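Grilstead Robotics Bench
@grilsteadbench

1/ A thread about the afternoon our grippers decided closed meant closed and nothing else, ever again. Contains mild peril, one bruised thumb web and a firmware rollback. Grab a cuppa.

2/ Background for the new followers (hello to all 41 of you). We work on small-parts handling. A person wears a gripper on each hand, picks things up and puts things down, and the logs go off to become training data for an arm that will one day do it without complaining about its shoulders.

3/ Our grippers come from a small shop called Vornent. They're good grippers. I want that on the record before I spend the rest of this thread being rude about one.

4/ Monday, just after lunch. Right hand, routine pick and place. Close, lift, move, open. Close, lift, move, nothing. The fingers stayed shut on the part and the status light stayed a cheerful green, the colour of a gripper with no worries in the world.

5/ My first response was to press the release harder. I have a degree.

6/ My second response was to press it a lot of times in a row. Every press got logged, so there's now a permanent record of my character sitting on a shared drive.

7/ Meanwhile the grip force was creeping up. The controller thought it was losing the object, so it squeezed a bit more. Then it thought it was still losing the object. You can see where a machine goes with that sort of reasoning. People too, in my experience.

8/ The strap is where it stopped being funny. When the housing flexes under load it pulls the strap tight over the back of the hand, and the buckle ends up underneath, where your other hand can get to it. Unless your other hand is also wearing a gripper. Which mine was.

9/ So, a grown adult with two robot claws, trying to undo a buckle with the claw that still worked. If you've ever watched a crab attempt a childproof cap, you've got the gist.

10/ Got out of it by walking to the wall and hitting the power cut with my elbow. The fingers let go straight away. Damage: one sore thumb, one part squashed flat, some dignity.

11/ Then the logs. Encoder count on the right finger joint had frozen at 1758 and sat there for the whole rest of the session. The motor was moving, the reading wasn't. As far as the controller knew, the fingers were still a good way open and needed encouragement.

12/ "But surely it would notice the position hadn't changed while the current went up?" Great question. There is a check for precisely that. It was set to wait 500 samples before raising a fault, and the counter reset itself every time someone pressed release.

13/ Yes. Someone.

14/ So by mashing the button I was personally holding the safety check off, over and over, like a bloke leaning on the lift's door-open button and wondering why the lift won't go.

15/ Cause of the frozen count: a cable. It is always a cable. The encoder lead runs back along the forearm with the power, and one connector had worked itself half out. Wiggle it one way, numbers. Wiggle it the other way, 1758 forever.

16/ A colleague suggested tape. We have put tape on things before. Archaeologists will date our lab by the tape. This time we ordered locking connectors from Merkell, and they cost more than I'd like and arrived in a colour I can only call dental.

17/ Changes so far. The fault counter no longer resets on release. Grip force has a hard ceiling that the controller can't argue with. Frozen encoder plus rising current now drops power to the fingers, full stop. Old firmware's back on until the new one has been properly bullied.

18/ Also a foot pedal. We had a power cut on the wall and not one at the station, and I have no defence for that. It's an old Brøndum pedal out of the spares cupboard and it makes a clunk you can hear in the car park. Love it already.

19/ And the rule I should've had from day one: no solo sessions with both hands in. If you're wearing two, someone else is in the room and they know where the buckles are.

20/ Back at the bench with both hands in. Small light things only for now, on the foam board, and the little clear container has been promoted to chief test object on the grounds that it's cheap.

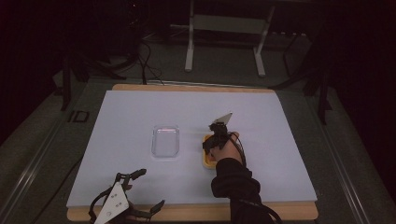

21/ Things people have asked in the replies

Did it hurt? A bit. More a firm handshake from someone selling you a boat.

Did you tell Vornent? Yep, same afternoon, logs attached. They wrote back quickly and were very decent about the button mashing, in the sense that they didn't mention it.

Why not take the straps off and hold the things by a handle? We tried handles in April. After 8 sessions everyone's forearms had filed a grievance.

22/ If you run anything similar, go and find out what your stall check does when the user panics. Ours had only ever been tested by calm people. Next thread will be on connector strain relief, so do invite your friends.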